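Test-fitting a black plastic trim part on a metal panel
Last updated: January 2024

Dry-fitting is my favourite bit of any job – two parts meet and you learn so much! Start by clearing yourself a shelf.

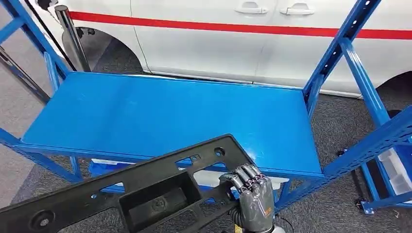

Good storage makes this far easier. I like a broad, flat shelf like the blue one, with white plastic containers on the tier beneath, so big mouldings never share space with small bits.

Next, set the metal panel on a steady table.

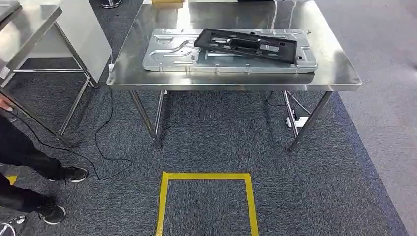 Lay the plastic across it loosely at first. A frame sitting diagonally on the silver panel, as it does here, is a fine start – you can see the silver metal through the openings and plan your turn.

Now swing it round slowly, a little at a time; here it still lies at an angle.

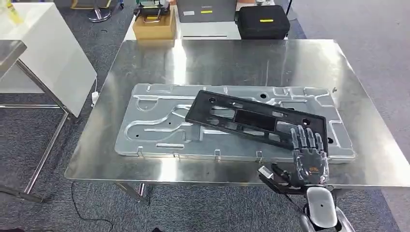

Check the holes at both ends before you press anything home. Marcus Okafor taught me that one!

Contact Fostgate Workshop Notes | © Fostgate | Back to top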